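News > Books > Science Fiction and Fantasy

Britosora to close shared-world series with third anthology

Aug 29, 2021

Reading time: 2 minutes

Small press Britosora will publish the last book in its Festov series in September, bringing the shared-world fantasy project to an end after 3 anthologies.

The new volume, The Salt Ferry, runs to 561 pages and is the longest of the set. It is edited by Mirta Valdebenito, who also wrote the opening story and drew up the history of the river city in which all the books take place. Orders placed through the publisher's website will be sent out first, with the ebook to follow later in the month.

Festov began as an open call for novellas set in one city over a single flood season. Britosora received 229 submissions for the final volume, up from 139 for the first. Writers were given a street map, a calendar of feast days and a short list of things that could not be changed, including the death of the harbour queen and the rule that no magic works above the waterline.

"People kept trying to get round the waterline," Valdebenito said. "One or two found a way I hadn't thought of, and those are in the book."

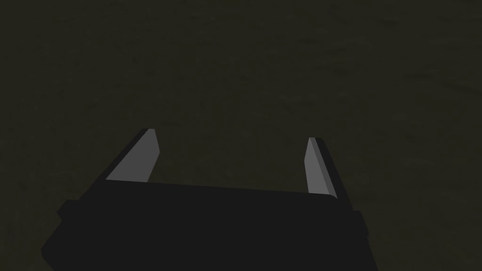
The anthology also contains the final part of Catalina Bustos's story of the bell thief Navarrete, which has run through the series. Bustos said she had written two endings and sent both to the editor without saying which she preferred. The one left out will go to newsletter subscribers once the book has been on sale for a few weeks.

Readers who have not seen the earlier books can start with The Salt Ferry, according to the publisher, although the Navarrete story will make more sense in order. Both previous volumes, Low Water and The Drowned Market, have been reprinted with corrected maps. The first printing of Low Water placed the ropemakers' quarter on the wrong bank, and several later stories had to be changed to match before the mistake was put right.

Britosora has no plans for a fourth Festov book. Contributors keep the rights to their own characters and may use the city in other work as long as the setting is credited. Bustos is already writing a full-length novel there, set a century after the floods.

Valdebenito is moving on to a science fiction series called Brimov, about a mining town on a moon with a failing orbit. The call for stories will open after The Salt Ferry is out. Novellas and shorter pieces will both be considered, and writers do not need to have been published before.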